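5. Setting up the hand-held gripper pair for a folding session

Read section 4 (charging) first. Matheson grippers are supplied in pairs, one for each hand.

5.1 Checking the grippers

1. Check the screw in the plate below the fingers. If it has backed out, tighten it with the 2 mm driver.
2. Squeeze and release each handle 12 times. Both yellow fingers must close evenly.
3. Wipe the two round windows with a dry cloth.

Caution: Do not use solvent on the windows or the label.

4. Lay a knitted garment flat on the bed and bring both grippers to it, fingers closed. 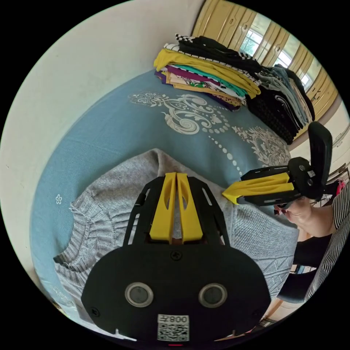

5.2 Starting position

1. Point the left gripper away from you, over the garment.
2. Bring the right gripper in from the side.

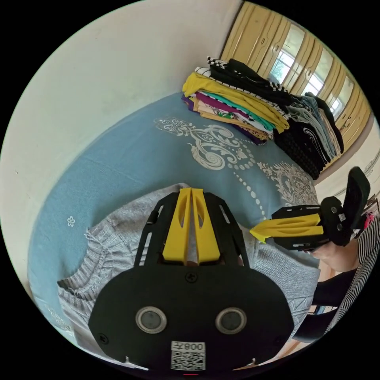
Hold this position for 5 seconds before the first grasp. If the fingers touch each other, back the right gripper off and start the count again.

5.3 Between garments

Stack finished items at the far end of the bed, clear of the work area. Keep the label on the plate uncovered by sleeves. 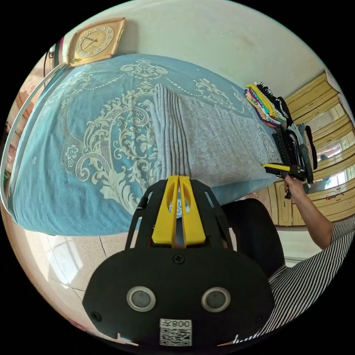 Change the finger pads after 185 sessions, or sooner if they slip on knits. Pad sets are ordered from Jadton.

Revised 21/12/2021, A. Fodor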